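About Simar Supper Club

February 9, 2024
By the owner

Hi, and thanks for stopping by! I started Simar because I kept inviting too many people to dinner and running out of chairs.

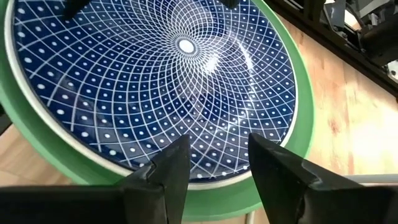

Back then I was renting an upstairs apartment in Girville with a kitchen so narrow you had to back out of it. I'd cook one big pot of something, text everyone I knew, and hope. By the second winter, friends were bringing friends, and those friends were asking if they could chip in for groceries. So I found a real room, the old shoe repair shop on Pranlow Street, and signed a lease I was pretty nervous about. That was 11 years ago this October.

We're still small. There's one seating a night, 20 seats, and everybody eats the same menu at the same time. I know that's not for everyone! But if you like passing bowls to people you met ten minutes ago, you'll probably have a good time. Regulars tend to grab the end near the radiator, so come early if you run cold.

The food changes every couple of weeks. I grew up on stews, flatbread and a lot of pickles, and that's still where my head goes first, though in summer it's mostly whatever Ravn Farm has too much of. (Last year it was zucchini. We had zucchini in the soup, zucchini in the cake, and a zucchini pickle I'm still proud of.) Tell us about allergies when you book and we'll work around them. We can do vegetarian any night – vegan needs two days' notice.

I also teach a beginner cooking class once a month, which I never planned on. A guest asked how I got my rice to come out that way, I said come by and I'll show you, and she brought six coworkers. We've run 166 classes since then, and rice is still the first thing we make. You take home whatever you cook, so bring a container with a good lid.

For bigger parties, we cater weddings, retirements and block parties up to 200 guests, anywhere in Girville and a little way past the county line. Ask early for June, it fills up fast.

Bookings open on the first of each month. If we're full, get on the waiting list anyway – people cancel more than you'd think, and I call down the list myself the afternoon before.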